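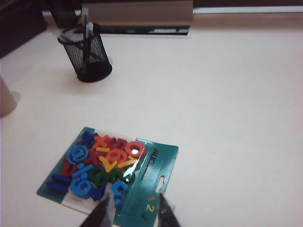
Zoila Puma replied that shiny plastic is the hardest thing on a desk for it, and asked whether we'd tried anything other than squeezing from above. Fair question! Answers are below, and I've folded her other notes in as I went.

Ticket 483: desk tidy, blister pack of foam letters
Opened by: Darius Ots
Site: Altstead
Status: open

Problem
The tidy-up routine (Nodell build 343) is good with paper cups and hopeless with flat packaging. The fingers close, the card skates away, and the routine reports a successful pick anyway.

Tried so far
1. Slower close. Out of 30 attempts, four lifts. Better than the old build, which managed none.
2. Grip on the raised plastic instead of the card edge. Lovely when it catches, but it favours one side and the pack swings.
3. Pencil cup first, letters second, so the arm has a clear run. The cup is a much friendlier shape — I'd trust it with that job today.
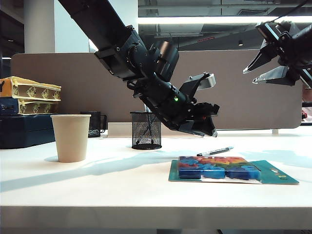
Next steps
Zoila suggests going for the hang hole with one fingertip, the way you'd drag a card toward you. I love this idea. I'll write it up tonight and link it to ticket 482, the false pick report.

Can it clear a whole desk by itself? Not yet, but it's almost 30 seconds quicker per item than it was in April, and I'm thrilled with that. Leaving this open until the hang hole test is logged.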